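Dataset card for the **Dreswood Table Notes**, kept by Philomena Fiadzo. Last edited Jan 22, 2026.

# Dreswood Table Notes

A collection of written notes on one table, its brown covering and the blue tape that divides it. If you came looking for something grander, the Gasudow folder is one level up and has a much better name.

## What's in it

| Part | Rows | Format |
|---|---|---|
| `cells` | 1,869 | CSV |
| `tape` | 372 | CSV |
| `remarks` | 210 | plain text |

`cells` has one row per square per visit: was it flat, was it marked, was anything left on it. `tape` covers the strips. `remarks` is where people write when the columns don't fit their feelings. Most of the feelings are about tape.

## The surface

Brown paper, painter's tape, squares. The squares are square in the way that slices of home-cut bread are square. Please don't correct them in the data. An early version had every cell snapped to a perfect grid, and then none of the remarks matched the table, because "the fat one next to the crooked strip" had stopped being fat.

Tape condition is scored 0 to 3:

- `0` straight and stuck down
- `1` crooked, but you'd have to care
- `2` wrinkled or torn
- `3` no longer tape in any useful sense

Loose scraps get their own row with `kind = scrap`. They aren't strips and they don't get a score. Dankwa scored them for a whole week in January and I have been taking the numbers out ever since.

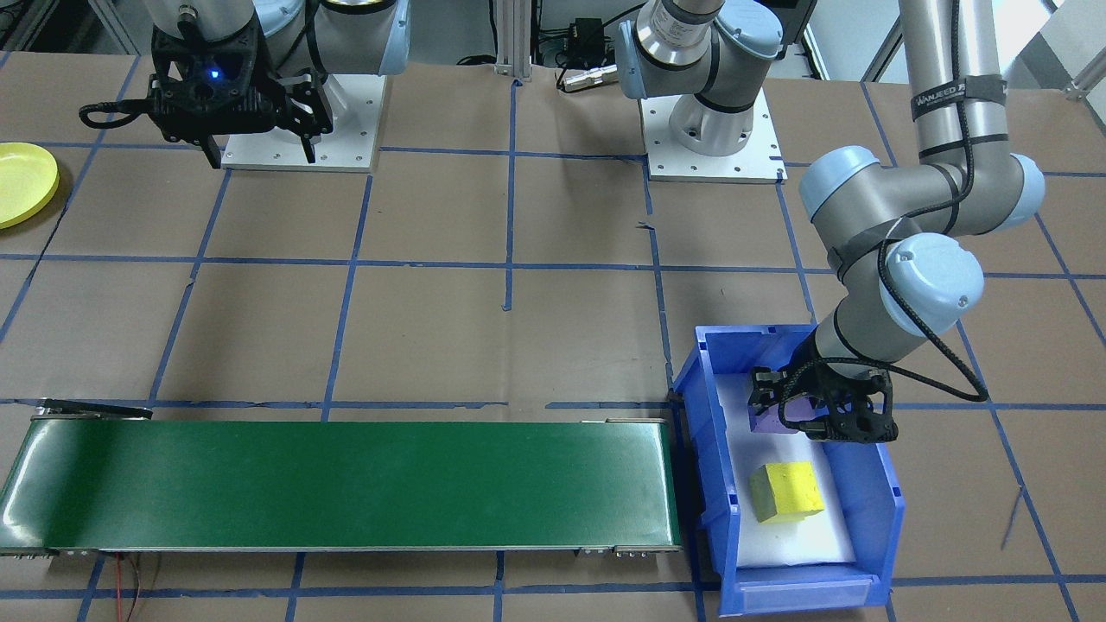
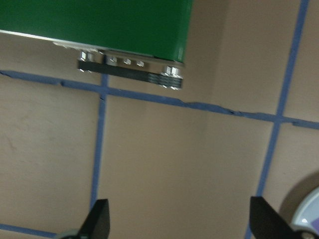 Dreswood Table Notes, Issue 4, p. 7

## Reading the columns

`cell_id` is a letter and a number, counted from the corner nearest the door. Before Issue 3 it was counted from the corner nearest the radiator. The `origin` column tells you which, and if it's blank, assume radiator.

`edge_quality` refers to the sides of a strip, `line_quality` to where the strip goes. A strip can have lovely edges and wander off toward the wall. I've been asked to merge the two columns and I'm not going to.

`left_behind` is free text. Spelling is as found. "Screw", "scroo" and "small metal item (screw?)" should probably be one value. There is a mapping in `fixes/left_behind.csv`, which handles the first two.

`green` is a yes/no field for whether anything green was over the table at the time of the visit. It was added for one person's question, the person has moved on to Edero, and the column remains.

## Known problems

- 3,552 is the row count quoted in the old README. It included duplicates. Use the table at the top of this page.
- Scores of `1` depend heavily on who was scoring. Mine are harsh.
- Paper changes are recorded only from Issue 2 onward. Any mark that vanishes overnight before then was on the old sheet.
- Two strips share the name `H4`. They're both horizontal, so that part is right.

## Adding notes

Open a branch, add your rows at the bottom, and run `check_rows.py`. It complains about trailing spaces and very little else. Don't re-sort the file. If you replace a strip, close the old row and start a new one, even if the new strip is just as crooked.

Questions to Philomena, preferably with the cell number.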